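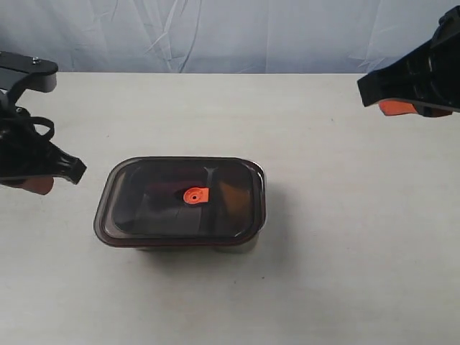

**Cell:** Paju, bench 2
**Task:** container lid open/close, bimanual
**Reported by:** Ona Mägi
**Assigned:** Ivars Kļaviņa
**Severity:** medium, raised to high (see 14:20)
**Status:** open, workaround in place

### Summary

Right arm stops with a force-limit fault during the lid grasp. The left arm does not stop with it and continues its own trajectory. The first part is a nuisance. The second part should not be possible with the arms configured as a linked pair, and it is the reason for the severity change.

### Original report (Ona)

Fault shows up on the right arm between "approach rim" and "close jaws". Console prints:

```
[R] force limit exceeded, axis 6
[R] state: HOLD
[L] state: RUN
```

Happens on some cycles and not others with the same start pose. Homing both arms clears it. Restarting the Hoto controller also clears it, but takes longer and loses the log buffer, so please don't do that before exporting.

Lid is the dark translucent one with the orange vent tab. The opaque test lid has not faulted so far.

### Log

**09:40 – Ivars.** Exported the buffer from last night. Axis 6 force climbs before the jaws are commanded to close, so this is contact during approach and the jaw force setting has nothing to do with it. Left the setting alone.

**10:15 – Ivars.** Checked the mounting bolts on both grippers. No play. Finger pads seated. Ran the approach with no container on the bench, both arms, 60 cycles. No faults. Mechanical cause looks unlikely.

**11:05 – Ona.** Rim estimate is jumping. I plotted the detected rim edge against the commanded approach and on the bad cycles the estimate is 6 mm inboard of the real edge. The finger then comes down on top of the lid where it should pass outside it. Suspect reflections on the tinted plastic. The detector was tuned by Barnine on matte parts.

**11:50 – Ivars.** Agree. Dimmed the overhead light and the jumps got smaller but did not go away. Stepped through the grasp by hand from the wrist view, stopping before jaw close. 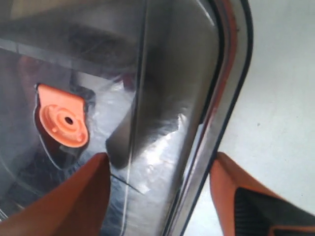
With the fingers on either side of the rim the approach is fine and the close can be allowed to run. The detector is the weak part: it has two candidate edges, the outer border and the lighter strip just inside it, and it picks whichever has the stronger contrast on that cycle. There is no check against the previous estimate.

**13:10 – Ona.** Added a temporary filter in the task script. If the rim estimate moves more than 2 mm between consecutive readings, the arm holds position and takes a new reading. Branch is `paju-rim-hold`. Not merged.

**13:45 – Ivars.** Ran 200 cycles on the branch with the tinted lid. No force faults. Cycle time is longer on the ones where it has to read again. Acceptable for now.

**14:20 – Ivars.** Separate issue, and the worse one. Forced a fault on the right arm by lowering its force limit to a value it would trip on normal contact. Right arm went to HOLD as expected. Left arm stayed in RUN and kept moving until I pressed the stop. Repeated with the arms swapped: left faults, right keeps going. So the link is missing in both directions.

Severity raised. The hardware stop works and stops both arms. The software link does not.

**14:55 – Ona.** Found it, I think. The pair config has `linked_hold: true`, but the controller update in May moved that key under `safety:`. The old location is ignored without a warning. Our file still has it at the top level:

```
pair:
 left: arm_a
 right: arm_b
linked_hold: true
```

Should be:

```
pair:
 left: arm_a
 right: arm_b
safety:
 linked_hold: true
```

**15:30 – Ivars.** Changed the file on bench 2 and restarted. Forced the fault again on each side. Both arms go to HOLD together now. The other benches have the same old file and have not been changed.

### Workaround until closed

- Use branch `paju-rim-hold` for any tinted or glossy lid.
- Check the position of `linked_hold` before running a paired task on any bench. If it is at the top level, do not run.
- Hands stay outside the marked area while either arm shows RUN, even if the other shows HOLD.

### Open items

- Config change on remaining benches – Ivars
- Ask Drandthorpe whether the controller can reject unknown top-level keys at load – Ona
- Proper fix for rim selection in the detector, to replace the filter – Ona, with Barnine
- Repeat the forced-fault test after the next controller update, before any task is run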